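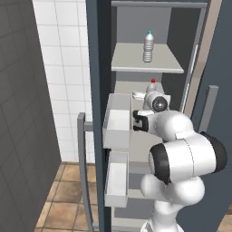
Warden's Diary, Mornthorpe Residential Hall

May 23, 2024

The day was given chiefly to the kitchen inventory. Marlina Krishnan attended from the Kwak office and went through the larder ledger with me. It records 867 items against 920 in October — a fall explained in part by the closure of the east wing.

The refrigerator was discussed at length. Residents are again reminded that shelves are allotted by room, and that food left without a name will be removed after 5 days. Two complaints were received on this point and both have been answered in writing.
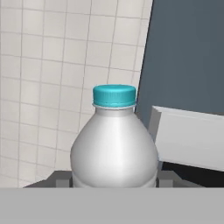 White bottle with teal screw cap.

The Burkov boiler was serviced before lunch and the certificate filed. Supper was late by some 4 minutes. A letter from the Rustirance estate regarding the boundary hedge remains unanswered, and I shall attend to it tomorrow.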